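The Ernach Linen Apron
Made to order, four colors, one size with long ties

Shop > Aprons and Kitchen Linens > Ernach

$68.00
Ships from the Kidgate workroom

I made the first Ernach for myself, and I made it badly. The neck strap was too short, the pocket sat somewhere around my knees, and the ties came undone every time I bent down to the oven. I wore it for a whole winter anyway because I loved the cloth so much! Then Jeanie Urquhart borrowed it for a day of jam making and gave it back with pins stuck in it to show me everything I'd got wrong. She was right about all of it (she usually is), so I unpicked the thing, took a pattern from the pieces and started over.

What you're looking at now is the sixth go at that pattern. It's a cross-back, so there's no strap sitting on your neck, and it goes on over your head without any tying at all if you're in a hurry. The ties are there for people who like to be cinched in. I do when I'm kneading bread and I don't when I'm doing dishes.

The cloth

It's a mid-weight linen, washed before I cut it. If you've only had cotton aprons you may find it a bit crisp for the first week or so. Mine softened up after a few trips through the machine and now it feels like an old bedsheet, in the good way. It wrinkles. I don't iron mine and I don't think you should feel you have to iron yours, but a damp shake and a hang on the line gets most of the creases out.

I buy the linen by the bolt from a mill agent Hamish Dunbar put me on to, and I get 25 aprons out of each bolt if I lay the pieces carefully and don't daydream. The odd bits left over turn into the hanging loops and the little facing behind the pocket, so yours may have a loop that doesn't quite match. I like that. If you'd rather have everything the same color, put a note in the order box and I'll dig through the scrap bag.

The colors

Oat is the plain undyed one and the one I sell the most of. Slate is a blue-gray that hides almost everything. Carnegie is a dark red I named for the street I grew up on, and it will bleed a little in the first wash, so keep it away from your good white towels. Moss is new since May – a soft green, a bit yellower in person than it looks on my phone.

A word about stock. I cut Oat and Slate all the time, and the other two get cut when I have enough orders to make it worth changing the thread. If you order Carnegie or Moss, allow an extra week.

Where to keep it

People ask me this more than you'd think! An apron on a hook behind the door is a fine thing, but linen on a hook for months gets a point in the shoulder where it hangs, and sunlight fades the Slate along whichever fold faces the window. I hang the one I'm using and fold the spares. Folded in thirds the long way and then in half twice, an Ernach makes a flat packet that slides into a narrow shelf or one of those skinny white cubbies next to the fridge that never seem to hold anything else. Wipe the shelf down first, let it air, and skip the scented liner paper, which leaves a smell I can never wash out.
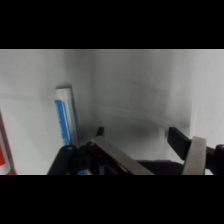 Size and fit

One size, and I know how that sounds. I've had it on my niece (small, still growing) and on Hamish, who has to duck under my workroom door, and it did the job on both of them. Here are the numbers:

Length from top of bib to hem: 34 inches
Width at the hip: 38 inches
Each tie: 40 inches
Pocket: 12 inches wide, 8 inches deep, stitched down the middle

If you're very tall or you want it to wrap all the way around the back, ask me for the long cut. It adds 6 inches to the length and $9 to the price, and it takes me a couple more days.

The pocket is split off-center on purpose. The skinny side takes a thermometer or a pencil and the wide side takes a phone and a folded dish towel. I had a version with a towel loop at the hip as well, and I kept catching it on drawer handles, so the loop is gone. A couple of regulars have asked for it back. If you want one, I'll sew one on for free, and you can't say I didn't warn you about the drawers.

Washing

Cold or warm wash with like colors. Tumble dry low or hang. Please don't use bleach, even on the Oat. For grease I rub in a drop of dish soap, leave it while I have my coffee, then wash as normal. Tomato I treat the same way and then put out in the sun. Turmeric I have no answer for.

The straps take most of the strain, so I sew those joins with a box and a cross and go over them twice. If a seam ever lets go, mail it back to me and I'll fix it. You pay to get it here and I pay to send it home. Please wash it first!

What people have said

"Bought one for my husband's pizza nights and ended up ordering my own. The Baretti family now has matching aprons and I am not even sorry." – Mrs. Baretti, two in Slate

"Took a bit longer to arrive than I wanted but it's well made. Pocket is great. I'd like it in black." – T., one in Oat

(I hear you on the black. I tried a sample bolt and it showed every speck of flour from across the room. I'm still looking for one I like.)

Ordering and shipping

I cut on Monday and sew the rest of the week, so an order that comes in over the weekend usually gets out the door fastest. Everything goes in a paper mailer with the care card tucked in the pocket. If it's a present, tell me and I'll leave the price out and wrap it in tissue.

Returns are fine within a month as long as it hasn't been cooked in. The long cut and anything else I've changed specially for you can't come back unless I made a mistake, in which case of course it can.

Wholesale: I do small runs for cafes and cooking schools, but I'm one person and two machines, so please write to me well before your opening day. Plain Oat and Slate only for those, and no embroidered logos – my machine doesn't do them and my handwriting in thread is terrible.

Choose a color
Oat / Slate / Carnegie / Moss

Choose a length
Regular / Long (+$9)

Add to basket

You might also like
Kidgate dish towels, set of two
Half apron in Oat
Linen bread bag with drawstring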